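Murnstead County Adopts Revised Precinct Map and Elevation Baseline

County Planning and Records Office

MURNSTEAD — The Murnstead County Board has adopted a revised precinct map and a new countywide elevation baseline, replacing versions that had been amended piecemeal through several election cycles. The map takes effect in December. The baseline is effective on adoption and applies to all drainage and grading permits filed after that point.

Murnstead County lies on a low plain between the Skarkon River and the western ridge line. Most of the land area is level to gently sloping. Under the new baseline, the highest surveyed point in the county is a knoll north of the township of Jadoon, at 342 feet above sea level. The previous county record placed the high point on the ridge itself, on a parcel that a boundary correction later assigned to the neighboring county. The lowest point remains the tidal reach of the Skarkon below the rail bridge.

The precinct map divides the county into 6 districts, unchanged in number from the current map. Lines between the second and third districts were moved east to follow the Skarkon channel. The former line followed an abandoned canal right-of-way and split several residential streets in Jadoon, so that households on opposite sides of the same street voted in different districts. Those streets are now in the third district in their entirety.

"The old canal line could not be located on the ground in several places," said Imogen Pearce, county planning director. "A river channel has a surveyed centerline and a recorded description. Clerks can apply it without a site visit."

No sitting board member's residence changes district under the revision. Polling locations in the first, fourth, fifth and sixth districts are unchanged. In the second district, the polling place moves from the Moltel Road firehouse to the Moltel Road library branch. Voters whose district or polling place has changed will receive a card by mail before the map takes effect. Voters who do not receive a card should continue to use their present location.

The elevation baseline was compiled from benchmark surveys and aerial elevation data. Benchmarks along the Skarkon floodplain were resurveyed on the ground. Contours are published at an interval of 3 feet in the floodplain and at a wider interval elsewhere. Base maps are drawn at a scale of 1 inch to 1000 feet.

Permit applicants should note the following changes. Grading plans must cite the new baseline by its title and sheet number. Plans already under review may be completed under the prior record. Where a plan relies on a private benchmark, the applicant must show a tie to a county benchmark on the face of the drawing. Conversions between the two records are not uniform across the county, and a single correction factor should not be applied.

"Most applicants will see a small adjustment in stated elevation and no change in what they may build," said Hicham El-Sayed, county surveyor. "Parcels near the river should be checked individually."

The adopted map, the district descriptions and the baseline sheets are available for inspection at the Planning and Records Office, Murnstead County Building, and at the township clerk's office in Jadoon. Printed sheets may be purchased at the records counter, which closes at 4:30 p.m. Digital files are available on written request.

Written corrections to street names or benchmark descriptions may be submitted to the Planning and Records Office. Corrections that do not alter a district line will be made administratively and noted on the sheet margin. A change to a district line requires a vote of the board.

Media contact: Planning and Records Office, Murnstead County

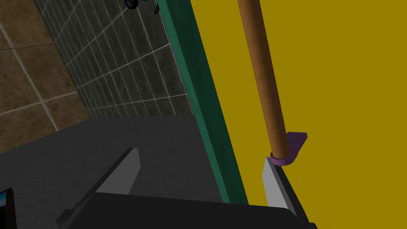 Computer rendering: black gripper with two light gray fingers, dark gray surface beyond.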